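Desk lamps go out to the reading rooms in December

The lamp loan at Korngate starts again in December. We have 69 lamps on the shelf this year, all checked over, and members can borrow one for the winter and bring it back when the evenings get lighter. There is no charge and no deposit. Put your name in the book at the front desk, or leave a note for Perihan Kocabaş if the desk is closed.

Most of what we lend is the small, plain kind: one shade, one round base, a switch you can find with your thumb. People ask for bigger lamps with long arms, and we have a few, but they take up a lot of room on a shared table and they tip when someone pulls the cord. A short lamp set close to the page does the job for reading, letters and most mending.

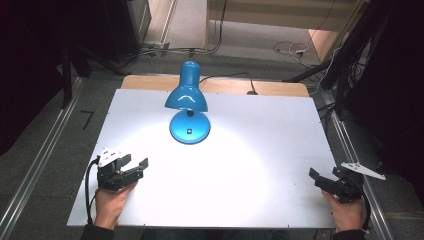

How far from the page should a desk lamp sit?

Start with the base roughly 3 inches past the top edge of your book or paper, then slide it back until the whole page is lit and you don't get glare off the paper. If you write with your right hand, put the lamp on your left, and the other way around for left-handers. That keeps the shadow of your hand off the line you are working on.

A few things about the tables. Run the cord along the back, away from where people put their elbows and cups. If it won't reach the outlet, ask at the desk for a longer one. Please don't join two extension cords together. Switch the lamp off before you unplug it, and let the shade cool before you wrap the cord around the base.

The white tops in the reading room show every mark, and by the end of last winter they needed a proper going-over. We wiped them down with warm water and a drop of dish soap, then dried them with an old towel. That took care of most of it. Ink is harder — rubbing alcohol on a cotton pad works if you get to it the same day.
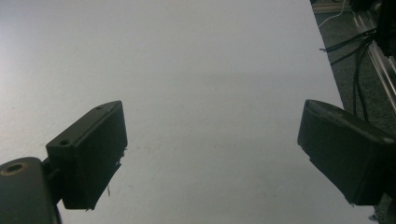

Scouring powder is the one thing to keep away from them. It takes the mark off, but it also leaves a rough patch that picks up dirt faster than before. The same goes for the green side of a kitchen sponge. There is a spray bottle and a stack of cloths under the sink in room 118, and anyone is welcome to use them.

Spare bulbs are in the same cupboard. Check the number printed inside the shade before you take one, and write it on the sheet so we know what to reorder.

Recent items
Grasel room closed for painting
Irirard mending circle looks for sewing machines
Book sale total: $661
Pop choir moves to 7 p.m.
Lost and found, fall list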